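Redoing a cork pinboard wall, quick version. Written up because I keep getting asked and keep giving different answers.

## What you need

- cork tiles, the 3 mm ones are too thin, pins go straight through to the wall. Go double thickness
- contact adhesive, water based if you're doing it indoors
- chalk line or a long level
- sharp knife, plus 2 spare blades (cork eats blades)
- rolling pin or a proper roller
- old sheet for the floor

I used the Tedness tiles from the hardware place in Pallham. Fakhoury's in Tandaleck has them too, dearer but they'll split a box for you.

## Before you start

Open the boxes and leave the tiles in the room. 3 days if you can stand it. Cork moves with the humidity and if you glue it straight out of a cold garage you'll get gaps by October. Ask me how I know.

Wall needs to be clean and dull. Gloss paint = sand it first. Wipe down with sugar soap, rinse, let it dry properly. Fill any holes bigger than a pea, leave the little ones.

Find the middle of the wall, not the corner. Corners are never square. Mark a vertical line, then a horizontal one across it. First tile goes where they cross.

## Sorting colours

Every box is a slightly different brown. Lay the lot out on the floor and shuffle them round untill it looks random. Don't trust the overhead light, check again in the morning. Put the ugly ones where the bookcase is going.

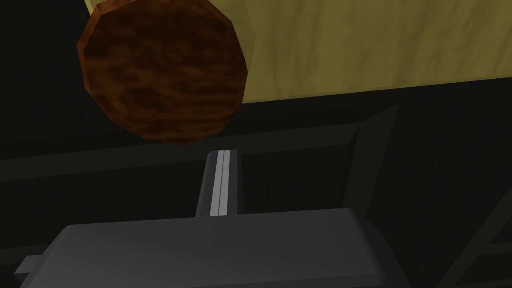
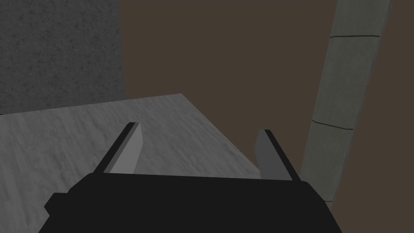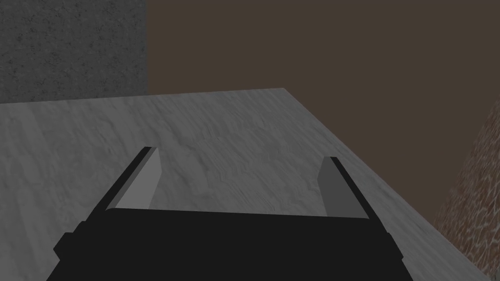
*Page last changed: March 2026*

## Glueing

Glue on both surfaces, wall and tile. Thin coat. Wait till it's tacky, tin will tell you how long, believe the tin. Only coat as much wall as you'll cover before the next cuppa.

Then line up one edge and lower the rest down like a book closing. You get one go. Contact glue grabs and it will not slide. Roll it hard from the centre out.

Butt the tiles together snug, no forcing. Forced joins pop up later.

Glue on the face of a tile: leave it to go rubbery and roll it off with your thumb. Wiping just smears it in and it goes grey.

## Cutting in

Edges last. Measure top and bottom seperately for each tile. Cut from the good side, a few light passes, metal ruler. Round a light switch, power off at the board, plate loosened, cut the cork a bit small so the plate covers the edge. If the plate won't sit flat after that you need longer screws or a sparky.

## After

Leave it overnight before sticking pins in. Sealing is optional. I didn't, it's a pinboard. Kitchen or near a sink, yes, matte water based, thin coats.

Budget: mine came in at 50 dollars over what I'd planned, nearly all blades and a second tin of glue. Buy the big tin.

Still to add: how to get the old stuff off. Short answer, scraper and a bad mood.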